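### 4.2 Fitting hooks and hanging tools

1. Fix the Trakura panel to the wall before loading it. Check that the rows of holes are level.
2. Hold the hook with its open end upwards. Tilt it, push the upper pin into a hole and lower it until the foot sits flat against the panel.
3. Pull the hook gently downwards. If it moves, remove it and repeat step 2.

**Caution:** Do not hang more than 64 N from a single hook.

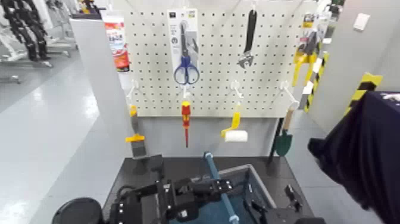

Long tools determine the height of the lower row. Measure the longest tool from its hanging point and add 74 mm of clearance above the worktop. A screwdriver or garden trowel hung with its blade or shaft pointing down needs this clearance, as does a paint roller with the sleeve fitted. Leave 116 mm between hooks for wide tools.

4. Hang the heaviest tools nearest the fixing screws.
5. Tools still on a retail card may be hung by the card if the hole is undamaged.

**Note:** Spare hooks are order no. 1183 from Hollmann. Hooks from the older Brutmont range do not fit.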